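Beakers, Lids and a Brown Tabletop: Small Glassware at Nelmont

Gallery, three pictures
Words by Anel Nkuna

I write about cheap lab glass for people who have to buy it, and I came to the Nelmont teaching lab in May with a fairly low opinion of most of what gets sold to schools and colleges. I left with much the same opinion, plus a few kinder thoughts about dishes. The pictures are of the bench in use. The longer notes follow them.
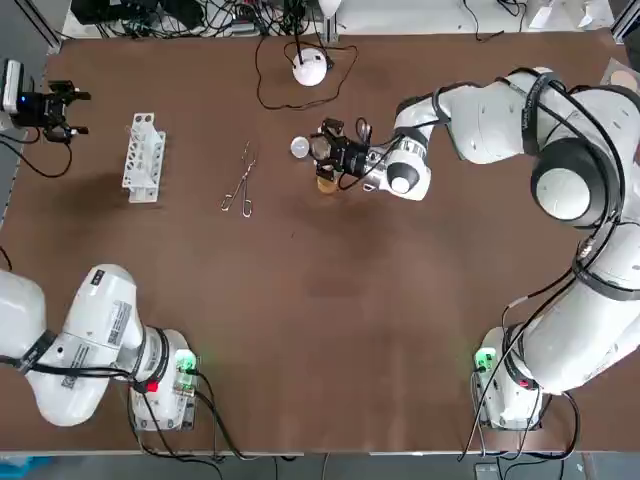
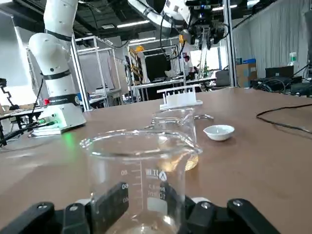
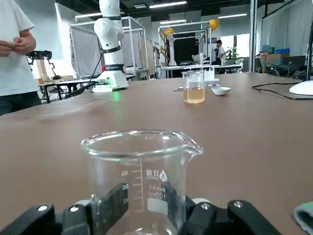 First picture: a clear round disk, much like a lid, held up over a small amber-brown container. Second: a beaker with a little clear liquid in the bottom and a yellowish one behind it. Third: an empty beaker, its scale read backwards through the glass.

On the markings

Every catalogue I have been sent this year makes a fuss about white printed scales. I have never been quite sure what we are meant to be grateful for. A line on the side of a beaker is there for a rough idea of volume, and anyone who wants better should pick up a cylinder or a pipette. In the second picture the 80, 60 and 40 are easy to read. In the third you are looking at the figures from the wrong side, with 100ml the wrong way round, and that is how half a class ends up seeing them, because people put beakers down any way they like.

My real quarrel is with wear. The Mabuza catalogue promises print that will "last the life of the glass". I asked what that meant in washes and was told it depended on the washer. I don't doubt it. I have a box of old beakers at home with nothing left on them but the ghost of a line, and all of them were sold to me with the same sort of promise.

On rims and spouts

A good thick rim is worth paying for. It is the part that gets knocked, and a chip there makes the whole thing scrap. The spout matters too, though less than the sellers would have you think. Most dribbles I have watched came from pouring too slowly or from filling the beaker too high, and no shape of lip will cure either.

If you are choosing from a shelf, run a finger under the spout and feel for a ridge. Then put the beaker on a flat surface and see whether it rocks. I have sent back more for rocking than for anything else.

On little dishes

There is a small white ceramic dish in both the second and third pictures, and I will admit to a soft spot for these. They are dull, they stay where they are put, and you can see a pale brown stain on one straight away. I would still not pay what Cenova asks for a boxed set. A shallow dish is a shallow dish, and the box goes in the bin.

On lids

I am less convinced by clear lids. They pick up every scratch, they catch the light so that you end up looking at a reflection (the lid-like disk in the first picture does this nicely), and on a busy bench they vanish. At Misberg they kept a stock list, and of 766 dishes bought over the years, 223 had no lid by the time anyone checked. The supplier's answer was to sell them more lids.

Labelling the lid alone is asking for trouble, whatever the instructions say. Write on the base as well.

On bench colour

Brown benches get sneered at as old-fashioned. I prefer them. White print on clear glass has something dark to stand against, and an amber liquid still shows up well enough. On the pale tops now going into new rooms the same print all but disappears, and then somebody orders a pack of dark mats to put it right. A shiny finish is another matter, and I'd ask to see a sample under your own lights before signing for 2 metres of it, let alone a roomful.

On racks and spatulas

The white plastic rack with the upright prongs or slots, towards the back in the second picture, is a type I have seen go yellow and I have seen go on for years, with no clear link to the price. Buy one, use it for a term, then decide. A thin metal spatula, like the one lying on the table in the third picture, is fine if it is straight. Bent ones can be straightened once.

Prices have been left off this page as they were out of date before I finished the last one. Letters about beakers that rock are welcome, with the maker's name if you can still read it.

Caption for all three: Labware on the brown bench, Nelmont.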